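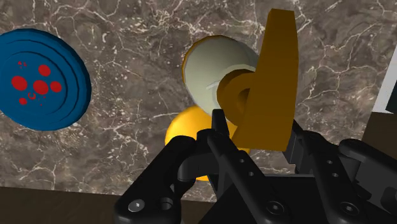 May, planning notes for the second gripper cell. Carrying on from the list Pendo started.

Budget code is still open until the end of the month. Samira Hamdan wants one page from us with the gripper choice, the spares and the compute, and she won't sign anything that has "TBC" in a price column. So that's the job for this week.

Grippers. Two quotes in. Hatov will do the two-finger adaptive unit with coupling and cable for $1801 over what we'd set aside per arm. Damgaard is inside the number but the lead time is 26 weeks and the wrist flange is their own pattern, so add an adapter plate. I've asked Damgaard whether the adapter is included. No reply yet.

Sim work before we commit. Pendo Mussa has the tabletop set up with the mug, the two balls and the dish, and we're running both finger geometries through it. The mug is the one I care about. The handle gets in the way on steep approaches, and if the Damgaard fingers can't clear it then the cheaper quote is no use to us. The balls are mostly there to check that a pick doesn't knock the neighbours about. Plan is 100 grasps per object per gripper, same seeds for both.

Marble texture on the bench top stays in. It's busier than anything in our lab and I'd sooner find out now what the segmentation does with it. If it falls over we cost a better depth camera, and that goes on the page as its own line.

Wrist camera view: the fingers and body take up most of the lower half. Worth checking against the mount drawings from Hatov, who put the camera 70 mm further back. Might need a longer bracket. We can print the first one and get it machined later.

Compute. Present workstation copes with one sim instance at the colour resolution we want. Plulevlow have a refurbished box that would run four. Pendo to get the warranty terms in writing.

Spares: fingertip pads (two sets), one cable, one coupling. No spare gripper this year.

Shelved: the Protdale conveyor. Good kit, wrong year. Keep the quote on file.

To do
- Chase Damgaard re adapter plate
- Finish mug runs, both geometries, log to the shared folder
- Measure bench depth behind arm 2
- Freight and GST on the Hatov quote, not shown on their PDF
- Draft page to Samira before the purchasing meeting, 10 am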